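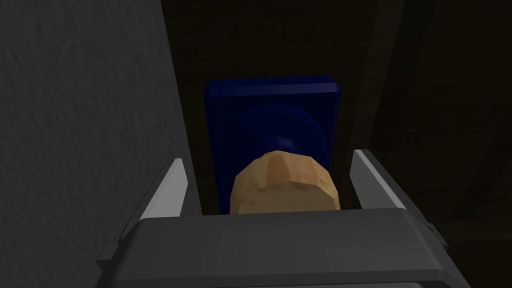 Plondedine bulk water main: valve program and pressure changes

Work on the valve program for the Plondedine main resumes on Thursday. Members on the Lindodside branch should read the section on pressure before then, especially those with storage tanks fed through a float valve.

Background

The main was laid in stages and the isolation valves were bought in stages too. The older gate valves have a rising stem and close clockwise. The later ones, installed when the Lindodside branch was added, have a non-rising stem and close counterclockwise. Both types sit under the same pattern of cover. Over the years this has led to several valves being left partly closed by people who believed they had opened them fully. A gate valve left part way down wears at the seat, passes less flow than the network model assumes, and does not seal when it is finally needed.

The association decided last year to replace the counterclockwise valves as they come due and to exercise every remaining valve on a fixed schedule. The supplier for the new valves is Cliron. Installation and testing are being handled under the existing maintenance contract with Dissanayake, which was extended for the purpose.

Exercising schedule

Each valve is to be run through a full closing and opening cycle once a year. The operator closes in short steps, backing off a few turns whenever resistance rises, so that sediment is flushed off the seat and not packed into it. The turn count in each direction is written on the record card. If the two counts differ by more than one turn, the valve is listed for inspection.

No powered operator is to be used on the rising-stem valves. The stems on these are bronze and two of them have already been bent. Hand keys only.

Valves on the trunk section are exercised at night, starting at 11 p.m., when demand is lowest. Branch valves can be done during the day provided the downstream members have had notice. Notice means a card at the meter box, and a phone message alone does not count.

Pressure on the Lindodside branch

The pressure-reducing station at the head of the branch has been set high for years to make up for losses through the partly closed valves. With those valves open or replaced, the same setting would give more pressure at the low end than household fittings should carry. The setting will be lowered in 7 steps, one per week, with a logger left on the lowest hydrant between steps. If the overnight reading creeps upward while demand is flat, the pilot on the reducing valve is not seating and the next step is held until it has been rebuilt.

What members may notice:

Slower filling of roof and header tanks in the early evening. A float valve with a high-pressure seat will restrict flow once the supply pressure drops. The low-pressure seat is a different insert, usually a different color, and takes a few minutes to change with the supply shut off at the meter.

Discolored water for a short time after a nearby valve has been worked. Run the outside tap until it clears before using hot water or a washing machine. Do not run it through a softener or a filter cartridge.

Banging in the pipes when a tap is closed. Report this if it continues for more than a day after work in your area.

Irrigation connections

Several irrigation systems on the branch were designed around the old pressure. Rotary heads spaced at the limit of their throw will leave dry patches once the setting comes down. The remedy is smaller nozzles or more zones. Booster pumps connected directly to the main are not allowed under the supply rules. A pump may draw from a break tank with an air gap at the inlet.

Storage and metering

The balancing tank holds 3000 cubic meters when full. During the program its top operating level is reduced so that the volume in storage does not exceed 2580 cubic meters. This leaves room for inflow if a trunk valve has to be closed without warning. Fire reserve is not affected.

Members with meters larger than the standard domestic size should read them before and after any shutoff at their property and send in both figures. Air passing through a meter as a line refills can register as flow. Claims for adjustment need both readings and must reach the office within 20 days of the shutoff.

Record cards for the trunk valves are being copied into the register as they are completed. Cards for the branch will follow in August. Anyone holding older drawings of the Lindodside extension, including hand sketches showing offsets from fences or buildings, is asked to bring them to the office for copying. Three covers shown on the plan have not been located.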